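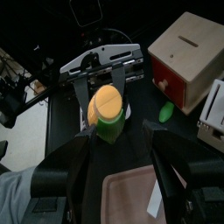 Slept badly and was up before six, so I got the bills done first thing. The car insurance went up again, from 342 to 400, and when I called they said it was the zip code. I moved the pill bottles out of the kitchen drawer while I was on hold and decided that whatever I use for Dad's pills at the new place has to be something he can tell from the others without his glasses. A green tub with ridges down the sides and an orange lid would do it. Everything he has now is the same brown bottle, and he lines them up by the toaster and then can't say which he's had.

Drove over to Nudmont after lunch to see the apartment a second time. It's on the ground floor and has a walk-in shower, and the woman at the office said the heat is included from October on. The bedroom is smaller than I remembered. His dresser will fit but not the desk, and I haven't told him about the desk. I measured the wall by the window twice. The kitchen has an electric stove, which he has complained about already without having seen it.

The rest of the building seemed fine. There was a bulletin board in the hall with a sign-up for rides to the grocery store and a card from a man selling a recliner. I wrote down the number for the recliner. Parking is in back, and the ramp is steeper than the one at the front, so I'll bring him in the front way when the time comes.

Stopped at the house on the way home. Dad was in the garage sorting nails into coffee cans. He asked what the rent was and I told him, and he said he paid 11 dollars a week for his first room and it had a view of the river. Then he wanted to know if Roscoe Hutchins still lived out that way. I said I thought so. They worked together at Birero for years and haven't talked since the retirement party. I found a number for him in the old address book and left it by the phone. I don't know if Dad will call.

We had soup and the end of the ham. He ate more than he did last time. Afterward I went through the hall closet and filled two bags for the thrift store, mostly coats. He took one back out, the gray one with the torn pocket, and hung it up again. I let it go. The upstairs closets will take a whole weekend and I can't do them by myself, so I need to ask Karen if she can get off work in August.

The odometer turned over 3,888 since the last oil change while I was on the county road. I should have had it done at 3,000. I'll call in the morning and see if they can take it before the move.

Home by eight. Did a load of towels and wrote out a list: deposit check, change of address, phone company, pharmacy transfer, somebody to look at the gutters before the house gets listed. The pharmacy has to come first, as his blood pressure refill is due and they take their time with transfers. I still need to tell him about the desk. My back hurts from the closet. Going to bed.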